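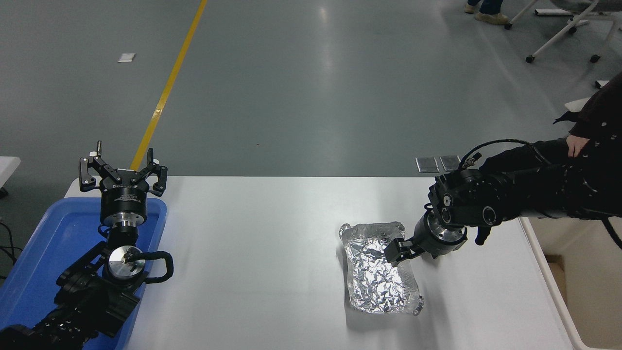 July, 4:10 pm. Foil tray handling, Skalard cell

Right arm is on the two-finger gripper, hand-guided for now. Left keeps the three-finger.

- 18 guided runs, 16 kept. Dropped 2 for bad timestamps.
- Replay without a hand on the arm: 66% of trays moved without a crushed rim.
- Foil bends where the fingers close, so the next grasp never starts from the same shape. Lowered the closing force in the Workilix config; slips went up.

Iolo Lougher asked if this could clear a kitchen counter yet. My answer is no. It can shift a tray if a person sets up the table first, and the setup takes longer than the chore.

To do: softer pads from Chidiac, then repeat with the same force. Leave the blue tray at the left edge of the table.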